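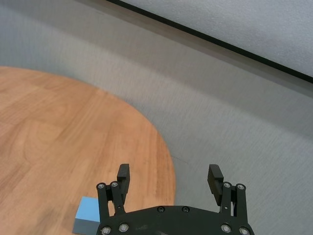 I have been going to hear live music in small rooms for most of my adult life, and over that time I have come around to an opinion that my friends find a little fussy, so let me lay it out at proper length and then you can all go back to ignoring me. I think the second set is the one that matters, and I think we are losing it.

If you came up the way I did, a night of jazz meant two sets with a long break between them. The band played, people clapped, the bass got laid on its side, and for half an hour everybody milled. You bought a drink, you talked to the drummer if he seemed friendly, you decided whether you could stand to be tired in the morning. Then the band came back and played something looser and stranger than what they had given you at eight, usually to fewer people, and it was wonderful.

More and more of the places I go now run a single show of seventy-five minutes, clear the room, and then run the same show again for a new crowd. I understand the arithmetic, I really do. Farkano, where I have probably spent more evenings than in my own living room, went over to this in September, and the owner told me plainly that two seatings pay the rent and one doesn't. I'm not going to argue with a person about her own rent. But what the audience gets out of it is two first sets, and a first set is a different animal.

A first set is good manners. The band is finding out how the room sounds and the room is finding out how the band sounds. The tunes tend to be the ones from the record, in an order somebody thought about in the van, and the solos are the length solos are supposed to be. I have heard lovely first sets! I just can't remember many of them.

What I do remember is Mimoza Nikolaidis, the pianist, at a quarter past eleven some years ago, with her trio. The early set had been mostly material from Flavirness, which is a fine album and still the one I'd hand to someone who has never heard her. After the break she sat down and played the first four bars of a ballad from it, and stopped, and played them again slower, and then kept on slowing them until the bass player laughed out loud and just dropped out. It went on for 24 minutes (the friend beside me had a recorder running, with permission, so I'm sure of the figure). Somewhere in there the tune turned into a sort of lopsided waltz, and that waltz became "Ivanov," which she has played at nearly every concert I've been to since. I don't believe it would exist if somebody had been waiting at the door to seat the ten o'clock people.

Now, the fair thing to say is that plenty of musicians like the new way. Two tidy shows and you're home by midnight, and players with small children or day jobs have told me they'd never go back. Listeners with an early alarm feel the same. And the festivals have worked like this forever. I heard the quartet Sovaslow play an hour flat in a hall with 900 seats and they were terrific, every minute of it. They knew exactly how long they had and they used it.

Still, I'd like a few rooms to leave one night a month alone. Charge me more at the door, I'll grumble and pay it. Sell me a sandwich at the break, or a record. Let the people who need to leave go off happy, and let the rest of us move up to the better seats and see what the band does when it has already played everything it meant to play.

There's a place two towns over from me that does it on a slow night, with no announcement beyond a line at the bottom of the calendar, and I drive out for it when the roads are decent. Last time the saxophonist spent most of the late set on one blues and a hymn I half knew from my grandmother. I've been trying to find the name of that hymn ever since, so if you were there and you recognized it, please write to me.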